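Ticket 1446
Subject: Wifi drops, back room, Stendham office
Logged by: Socorro Marulanda
Priority: normal (bumped to high, see below)
Status: closed

Original report

Laptops in the back room at Stendham lose the wifi then pick it up again a minute or so later. Worst after lunch. Front counter is fine. Wired desktop is fine. Phones do it too but people notice less, they just roll over to mobile data and then whinge about the bill.

Access point is the Tirus in the hallway, firmware whatever it shipped with. Router is the Skemum box the Thongdee people put in when we took over the lease. I have the login for the Tirus. Don't have the login for the Skemum, have asked.

Already tried: turned both off and on. Forgot the network and rejoined on my own laptop. Moved the microwave (someone's idea, no difference).

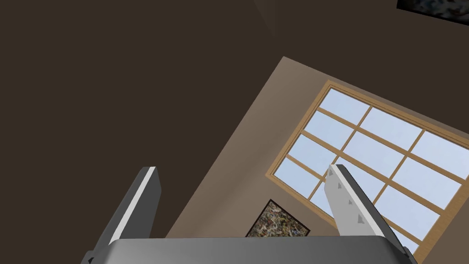 Update 1, first look

Got into the Tirus. Both bands on the same network name, band steering on, channel set to auto. Log is full of lines like "client deauthenticated, reason 4" which is an inactivity timeout as far as I can tell. Plenty of those are normal, phones go to sleep. But these are laptops mid video call so not normal.

Auto channel keeps hopping. Pinned 2.4 to channel 6. Left 5 GHz alone for the moment, one change at a time.

Also turned down transmit power, read somewhere that laptops cling to a loud AP they can't talk back to. Not convinced. Will put it back if it gets worse.

Update 2, worse

Put it back.

Channel pin didn't hurt but didn't fix it either. Drops still there after lunch. Ran a ping to the AP and a ping to the router side by side from my desk. During a drop the AP keeps answering. Router doesn't. So the radio side is okay and I've been fiddling with the wrong box for two days.

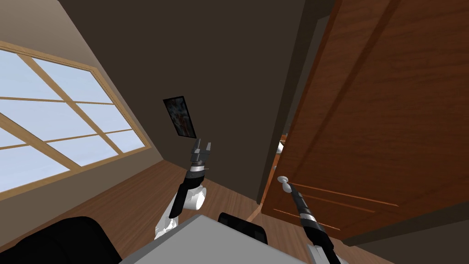
That leaves the cable between the hallway and the comms cupboard, the switch, or the Skemum. Swapped the patch lead at the cupboard end for a new one, same result. Tried a different port on the switch, same result. Couldn't get at the wall end without shifting the filing cabinet, left that for Saturday when it's quiet.

Thongdee rang back re the login. They want an email from whoever signed the lease. Sent one. Asked for priority to be bumped as payroll goes through on that connection and I'm not doing it on my phone again.

Update 3, login came through

Into the Skemum finally. Found a second DHCP server. Tirus was handing out addresses AND the Skemum was handing out addresses, same range, neither knowing about the other. So two laptops end up on the same address and kick each other off the router. Explains after lunch: everyone wakes their machines up at once and asks for a new lease.

Front counter never had it, those machines have fixed addresses. Should of checked that first.

Fix applied:
DHCP off on the Tirus, put it in bridge mode
DHCP left on at the Skemum
Lease time changed from 2 hours to a full day
Printer given a reserved address so it doesn't wander
Everyone asked to restart their laptop once

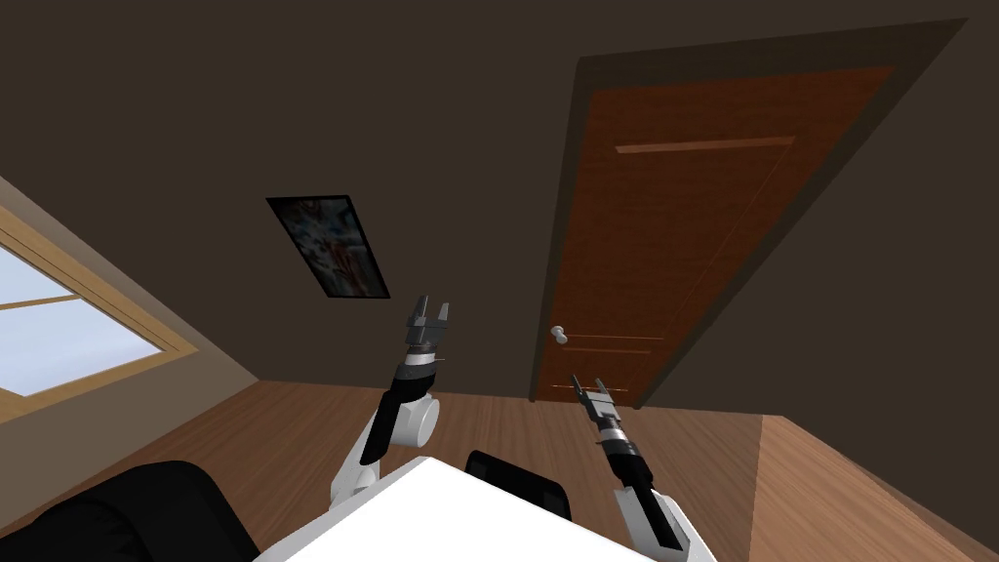 Do I need to rejoin the network after the change?
A restart is enough. The network name and password are the same as before, so your laptop will pick up a new address by itself. If it still says "connected, no internet", switch wifi off, wait a bit, switch it on again.

Update 4, monitoring

Left the pings running all day. No lost replies to the router after lunch, which is a first. One person reported slow email, turned out to be email. Printer dissapeared from one laptop, still pointing at the old address, removed it and added it back.

Filing cabinet did get moved. Wall end of the cable is fine, clip was a bit bent but it holds. Labelled both ends while I was down there. Cabinet is back where it was, please don't stack the archive boxes behind it again, there's a power board back there.

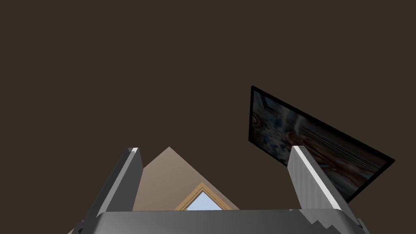 Attachment 4. Ceiling, looking up.

Closing notes

Cause: two DHCP servers on one network. Radio settings were not the problem. Channel 6 left pinned, does no harm. Tirus firmware NOT updated, want a stable week first, will log that seperately.

Skemum login now in the office password safe under "router Stendham". Thongdee have asked us to tell them if we change anything else on it. Told them what's above.

Reopen this one if drops come back in the back room. For anything to do with the printer start a new ticket please.

S.M.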